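How to Finish a Bare Wood Tabletop Without Buying the Whole Aisle
By Daryna Horobets
September

Most advice on finishing a tabletop is written by people who sell finish. I have read the backs of a lot of cans, and between them they would have you buy a conditioner, a sealer, a stain, a topcoat, a polish for the topcoat, and a special cloth for each. I have done eight tables over the years, some for money and most for relatives, and I have used maybe a third of that stuff. What follows is the way I do a plain indoor table or desk top in light wood. If you have a boat, go read something else.

First decide whether you need a film or an oil. A film finish (polyurethane, varnish, lacquer) sits on top of the wood. An oil soaks in. The oil crowd will tell you their way is more natural and easier to repair. The second part is fair. As for natural, read the safety sheet and see what the driers are. For a surface where people will set down mugs and slide plates around, I use water-based polyurethane, satin, and I don't feel bad about it. Oil-based poly is a bit tougher in my experience, but it goes amber, and on pale wood you will see that from the doorway.

Sanding is where the work is. Start at 120 grit if the top is already flat. Go to 150, then 180, and stop. You will meet people who go to 400 before the first coat and swear it feels like glass. I tried it on half of a board once and left the other half at 180. After three coats I couldn't tell which half was which, and neither could Jairo Montoya, who has been building cabinets a lot longer than I have and had been very sure he could.

Sand with the grain on the last pass, by hand, with a block. Random orbit sanders leave little curls that you won't notice until the finish goes on, and then you'll notice nothing else. Shine a flashlight low across the wood from one side. Pencil lines scribbled over the surface help too: when they're gone, you've covered everything.

Vacuum the dust. Then wipe with a cloth that's damp with plain water, and let it dry for an hour or two. The grain will lift and feel fuzzy. Knock it down with a light pass of 220. Some people skip this and sand harder after the first coat. That works too, though you risk going through at the edges.

Tack cloths: I'm not convinced. The sticky kind can leave residue that water-based finish doesn't like. A clean microfiber, barely damp, picks up the same dust.

Now the coat itself. Stir the can, don't shake it. Pour what you need into a tub so you aren't dragging dust back into the can. I use a foam pad on big flat areas and a synthetic brush for the edges. Load the pad, start an inch or so in from the edge, and pull one long stroke to the other end. Overlap the next stroke slightly. Don't go back. If you see a bubble, leave it. If you see a dry patch and it's been more than a couple of minutes, leave that too and catch it on the next coat.

Cut-outs and holes need a thin coat on the inside. The end grain in there drinks water like a straw, and a swollen ring around a cable hole is ugly and hard to fix. Use a cotton swab or a small artist's brush. Take any grommets out first if they'll come.

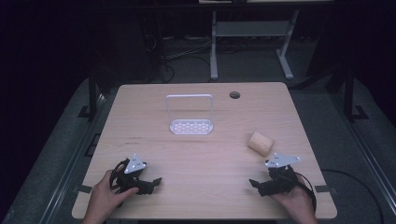
How long should you wait before putting things on a newly finished top?
Give it three days for light items and closer to three weeks for anything heavy, rubber-footed or left in one spot. The can will say less, and the can is talking about being dry to the touch.

Dry and cured are two different stages, and the labels lean on people mixing them up. A finish is dry when you can touch it without leaving a print. It's cured when it has reached whatever hardness it's going to reach. Rubber and soft vinyl are the worst offenders in between. Put small felt pads under lamps and trays, and don't throw a tablecloth over the whole thing for the first few weeks.

Between coats, wait until a scrap you coated at the same time will sand to powder. If it gums up the paper, it's too early, no matter what the clock says. Then 320 grit, very light, just enough to dull the shine. Wipe and recoat. Three coats is plenty for a desk. For a kitchen table I might do a fourth. Anežka Danko argues for six, and her tables do look nice, but they looked nice at three as well.

Don't forget the underside. I used to repeat the rule that you must finish both sides equally or the top will warp. I now doubt it matters much for plywood or other sheet goods. For solid boards I still put one coat underneath, mostly as cheap insurance, and I can't prove to you that it has ever saved a table.

A few things I'd leave on the shelf:

Wood conditioner, unless you're staining pine or something equally blotchy. Under a clear coat it does nothing I can see.

Paste wax over polyurethane. It feels lovely for a week and then shows every wet glass. It also makes recoating a pain.

Anything sold as a one-coat finish. I've tried two. Both needed a second coat.

Spray polish with silicone in it. Plain water and a drop of dish soap will clean a cured top.

If you get a scratch later, don't strip the table. Scuff the whole top with 320, clean it well, and put on one more coat. Spot repairs in satin nearly always show, because the sheen won't match. Test the new can on the underside before you start, even if it's the same brand. Makers change their formulas and don't always say so on the label.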